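Hand-held grippers: flared pads or slim ones for light household things?
Posted by Vendula Gajdoš, 17/02/2018

Hello all! We're comparing finger pads on our hand-held grippers before ordering more from Durulis, and I'd love some advice. The pair we have now close well enough, but I can't decide whether to go narrower.
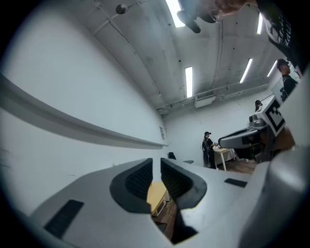

Grippers and end tools

We work in pairs, one gripper each, with a marker on top for tracking. My worry is soft-sided things - will wide pads crush them?

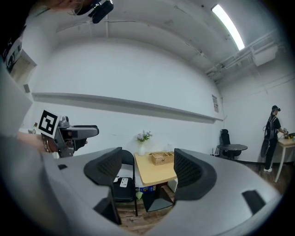
2 replies

Lenka Šindelář
I'd keep the wide ones, dear. We tried slim pads for 23 evenings and went back.
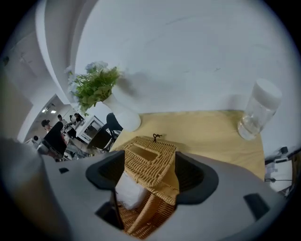 Pad width matters less than where you take hold, in my experience. Go for the stiffest part and close slowly. With a woven tissue box like yours, held with the slot tilted round, I'd look at whether the weave bows in between the fingers, and then try again a little lower down - it's a lovely cheap test.

Zdislava Skála
Get the Avska ones, never had trouble. Check your marker too, ours came loose.

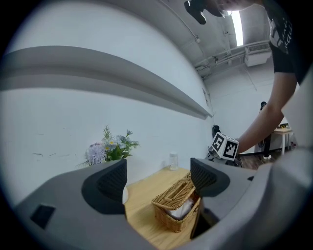
Tissue box between the fingers, marker cube to the right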